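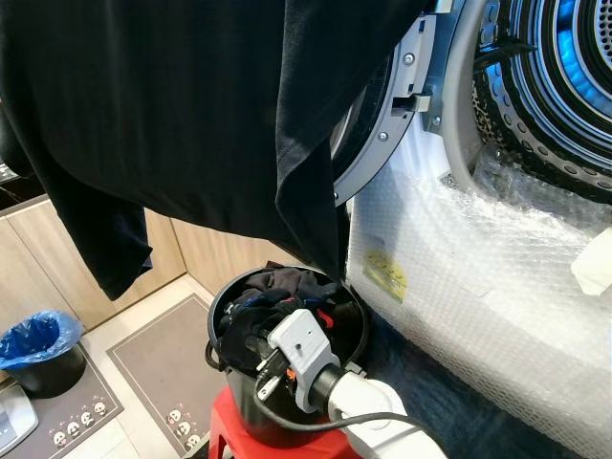
Reece Hebden

Pre-show safety checklist with comments: Tirta Pattinasarany, live interview and signing, Dellton Hall
Inspected Apr 5, 2025

Tirta comes to us straight from filming the second series of Cakia, and ticket demand has been higher than for any actor we have had on this stage. All 1131 seats are sold. Items are marked OK, FIX or WATCH.

1. Front doors and foyer - OK
All doors open fully from inside. The poster stand by the left door was in the way and has been moved back to the wall.

2. Signing queue - FIX
The rope line runs past the fire point and hides the extinguisher. Move it to the Van Dusen bar side. Fans will bring bags and folded banners, so leave a clear strip along the wall.

3. Stage edge - OK
White tape is fresh. Steps have a handrail on one side only, so a steward walks guests up and down.

4. Interview chairs and table - WATCH
One chair rocks. It can be used if the short leg is packed, but I would like it swapped. Water in plastic cups only.

5. Lighting - OK
Two lamps over the stage had loose safety chains. Both tightened and checked again from the ladder.

6. Cables - FIX
The mic cable crosses the walkway behind the curtain. Needs a rubber cover before doors.

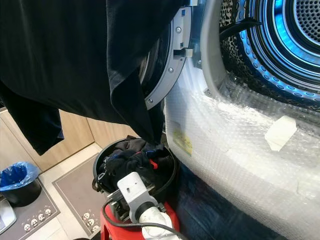
7. Wardrobe and dressing rooms - WATCH
Tirta has asked for a quick change between the interview and the signing, so the corridor to room 5 must stay clear for the whole evening. No rails or cases left outside the door. The same goes for laundry: a big black garment hanging over an open machine door, with a round basket under it, takes up a fair bit of floor, and stage blacks are hard to see in low light. Shut the door and put the basket away before the house lights go down. Mirror lights tested, all working.

8. Camera position - OK
The Nulorby crew are recording from row 37. Tripod feet are inside the taped box and the aisle is clear.

9. Stage door - FIX
Barrier needed on the street side. Last time people stood in the road waiting for photos.

Recheck items 2, 6 and 9 one hour before doors. Sign the sheet in the front office.

Recent posts
Cakia series two: who is coming back
Van Dusen bar opening hours for April
Stage door rules for autograph hunters
Nulorby to record more live interviews

We use cookies to remember your settings and count visits. By staying on this site you accept our cookie policy.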